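Sheyla Grajales answers the door with flour on one sleeve and apologizes for the smell of onions, which she says has been in the curtains since September. She has taught beginners to cook for 37 years, first in a school cafeteria after hours and now at Wurken, the little evening kitchen she started with her friend Ritva Tikkanen.

"People come in frightened of a knife or an oven," she tells me, pouring coffee before I've sat down. "My whole first evening is soup. You can rescue soup. Too salty, you add a potato and some water and sit down for a while."

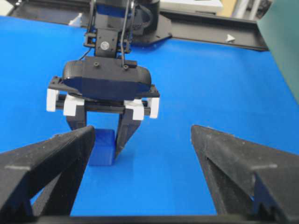 The blue tabletop.

She learned from her grandmother, who never wrote anything down and measured rice with a chipped teacup. When the teacup finally broke, Sheyla was 19 and had to work out every dish again by taste – a miserable winter, she says, and the best schooling she ever got.

I ask what has changed in her students over the years, and she thinks about it long enough for the coffee to need topping up.

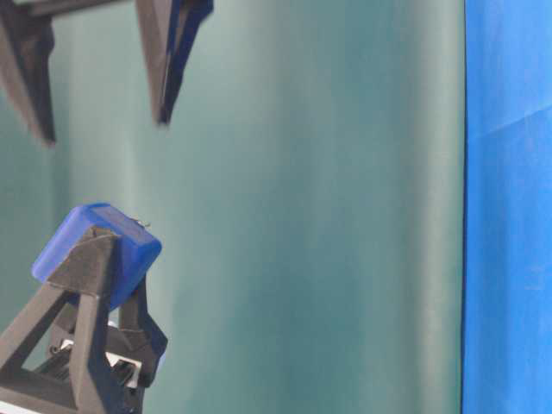
"They want to be right the first time," she says. "They've watched somebody lovely do it on a screen in two minutes, and then their onions take half an hour and they think they've failed. Onions take half an hour! I tell them to put the radio on."

One of her early pupils, Carol Hebden, now sends her daughter Natalie to the same class, and Sheyla is plainly delighted by this, though she pretends to be put out that Natalie makes the better bread. "Carol always rushed her dough," she says, lowering her voice as if Carol might be in the hall.

Before I leave she hands me a jar of lentil soup and tells me to bring the jar back.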